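November, bench notes, small assembly. Started 10 past 2, later than planned.

Job: get the little boards sorted and the screw-type connectors done for the Surkine units. Kozma batch can wait till the right standoffs turn up. Irnum sent the wrong ones AGAIN, sent an email, no reply yet.

Stock before start:
- connector blocks, 153 in the tub
- boards, enough for this lot, didn't go through them
- spare bits for the driver: 2, both worn at the tip, need ordering

Bench still has gym stuff along the back. Whoever owns the glove, take it home pls. Not moving it myself, last time I did I got the blame for a lost strap. Case can stay if it's kept behind the join in the boards, front board is for work only. 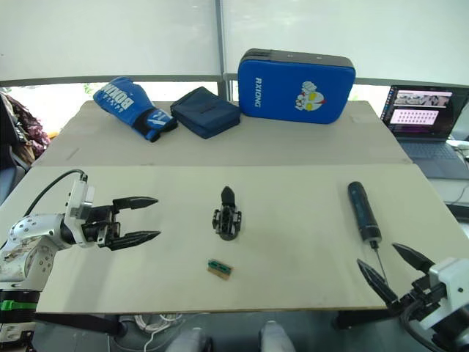

Bench, front board: driver on the right, green board on its tan piece, small black bracket part standing behind.

Driver with the blue band is the one to use. The older Itell one slips out of the slot and chews the heads, have put it in the drawer with tape on. Set the torque low for connectors and leave it there. If it clicks, stop. Don't give it another half turn "to be sure", thats how we cracked the last lot.

Order I'm using:
1. board down flat, screws in the lid of the tub
2. all terminals open before any wire goes near
3. tighten outer ones first, then work in
4. tug test, gentle
5. label, bag, next

Took 60 secs for the first unit once I stopped hunting for screws. Would like it quicker but not at the cost of stripped heads. Target for the Surkine lot is 300 terminals, not units, someone had that wrong on the whiteboard. Have changed it.

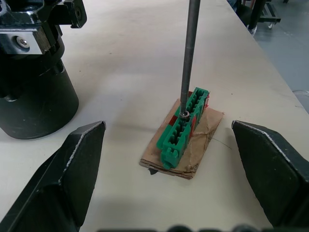 Connectors need something under them or they skate about and pick up marks on the underside. Tried a rubber mat, too grippy, coudn't turn the block without lifting it. Crumpled brown cardboard under the green block is what I'd go with for now, costs nothing and there is a stack by the goods-in door. Bin it when it goes flat. Also bring the rod down straight into the block, not leaning, a tilted one rides up the side of the slot and then you're picking plastic out of the thread.

To do:
- order bits (same length as before, NOT the short ones)
- chase Irnum re standoffs
- ask if Itell will swap the old driver, receipt is in the blue folder I think
- glove!!

Stopped at 5.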